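The Snack Table, Before Anyone Got to It

Every office has a drawer. Ours at Wike outgrew the drawer, then the shelf over the printer, and now has a table to itself with its own cloth.
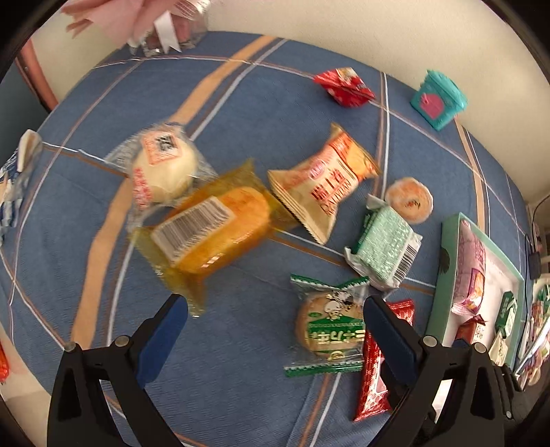 The plaid tablecloth and part of this month's haul, all individually wrapped.

The cloth came first, by the way. It was bought for a potluck at Encombe, where it was judged too loud for the salad end, and it has lived with us since September. Blue, with orange, white and brown stripes crossing all over it. You could lose an orange pastry on there, and I have.

The rules of the table are simple. You may take one thing at a time. You may not open something, decide it isn't for you, and put it back under a napkin. The second rule has a history and we will leave it there.

Some notes on the current selection, for those of you working from the other building and feeling left out:

The big cake. Golden sponge in shiny orange-yellow plastic, label on top, barcode and all. It is a large one, so it goes to whoever skipped breakfast. I have seen people circle it for 50 minutes out of politeness.

The white bun. Round, clear wrapper, orange diamond on the top. I am a bun person and will not pretend to be neutral. Ten seconds in the break room microwave if you must, but take it out of the cellophane first.

The biscuit with the green label. There is a tiny black-and-white cartoon figure on it, over the big white characters. I can't read the characters. I have been choosing my snacks by cartoon since I was 5 and see no reason to stop.

The mint-green packet. Speckled, silvery at the ends, and giving nothing away. Somebody from Rovovari guessed pistachio, somebody else guessed soap. I'd love to hear from whoever takes it.

The cream-colored one with the orange band and the red characters. Handsome packaging – the kind of thing you bring to your in-laws. It will still be eaten standing up over a keyboard.

The long red bar. White pattern all the way along it. Goes in a coat pocket without a bulge, and I expect to see it leave that way.

The little red candy. Way up by the far edge of the cloth, with a small teal box to its right. Every spread has one piece that everybody leaves for somebody else, and by the end of the week it has usually become a sort of mascot.

A word about money. The jar is next to the coffee maker. Last month the snacks cost 320 and the jar held a good deal less than that, plus a button and a token for the Tullix car wash. The button has been claimed. Please think of the jar as a place for cash.

Requests go on the sheet taped to the fridge. "More" is not a request. Neither is "the ones from last time," unless you kept the wrapper.

More pictures when the next box comes in. Crumbs go in the bin under the window.

Posted April 4, 2019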